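I paid $300 for a sleep course, so you don't have to wonder whether I'm bitter. I am a little.

The course is called Liem, and it came recommended by three people at work who all looked as tired as I did. You get eight weeks of audio, a printed journal and a small pot of lavender balm that smells like a dentist's waiting room. The promise on the front page is that you will "come home to your natural rhythm." I had assumed my natural rhythm was the thing waking me up at 3:40 every night, but I was willing to be told otherwise.

Week one is all about your bedroom. No screens, no clock, no work bag where you can see it from the pillow. Fine. I've heard this from my mother for free. Then comes a long recording about how people used to sleep in two shifts, with a quiet hour in the middle for prayer or chores or visiting the neighbors. The narrator says this was normal "as late as 1667," in the voice of somebody who has a source, and then doesn't give you one. I wrote to ask. I got a coupon for more balm.
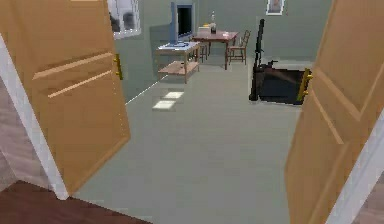 I don't doubt that some people slept that way. I've read enough about it elsewhere to think there's something in it. What bothers me is the jump from "some people once did this" to "your body is begging to do this, and week four will show you how." Plenty of things were normal back then. I would not like most of them delivered as a subscription.

Anyway, I did it. I went to bed at nine, got up when I woke, sat in the kitchen with a low lamp for an hour and went back to bed. I kept this up for most of February. The hour was pleasant enough. I read half a novel and cleaned the silverware drawer. Then the alarm went at six thirty and I felt exactly as bad as before, only with a cleaner drawer.

The journal wants you to score each morning out of ten. I noticed that by week three my scores were going up while my actual mornings were the same, and I think I know why. You pay for a thing, you fill in the boxes, and a four starts to look stingy. I went back with a pencil and wrote down how many coffees I'd had on each of those days. The coffees told a different story.
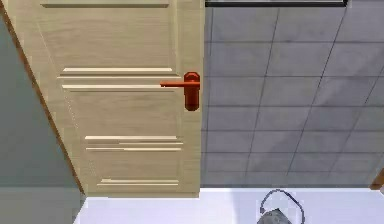 Then there's the tracker. Liem "pairs beautifully" with a ring made by Valter, which costs extra and which I borrowed from my sister instead. It gave me a sleep score of 81 on a night I spent mostly lying still and thinking about my car insurance. Lying still seems to be worth a lot of points. My sister says the long-term trends are the useful part, and maybe so, but if the single nights are wrong I don't see how stacking up a few months of them makes them right.

I posted a shorter version of this complaint last month and the comments were split. Most people were kind about it. A few told me I hadn't committed, a word I've now heard from a yoga studio, a budgeting app and a man selling frozen meals.

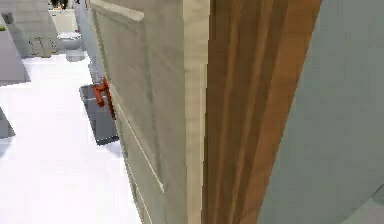

Radwa Hamdy wrote that I was being unfair, that the two-shift thing had saved her sanity after years of lying there furious at the ceiling, and that it didn't matter to her one bit whether the history was any good. Getting up and doing something had stopped her dreading the night.

I've thought about that comment more than I've thought about the whole course. She may be right about the dread. I did dread it less, those weeks in the kitchen. But you could put "if you can't sleep, get up for a bit" on an index card, and my doctor more or less did, in a ten-minute visit, before I ever gave Liem my card number.

Haris Kadrić, also in the comments, wanted to know if I'd tried the Gustmont pillow. I have not tried the Gustmont pillow. I looked it up and it has 400 reviews, nearly all of them five stars and a lot of them written in the same week. The one-star reviews all say it smells. I believe the one-star reviews.
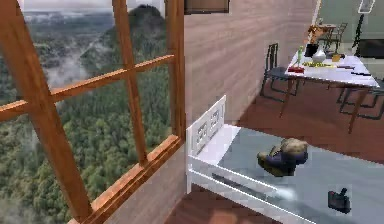

A forested valley beyond a wood-framed window.

So what am I doing now? Going to bed at eleven, mostly. No coffee after 2, which I hate and which seems to help — I say "seems" because I also stopped having a glass of wine with dinner, and I changed both in the same week like an idiot, so I can't tell you which one did it. I still wake up. Some nights I get up and read, some nights I lie there.

The refund form asks you to attach all eight weeks of the journal, completed. I have five. I'm going to send those in and see what they say.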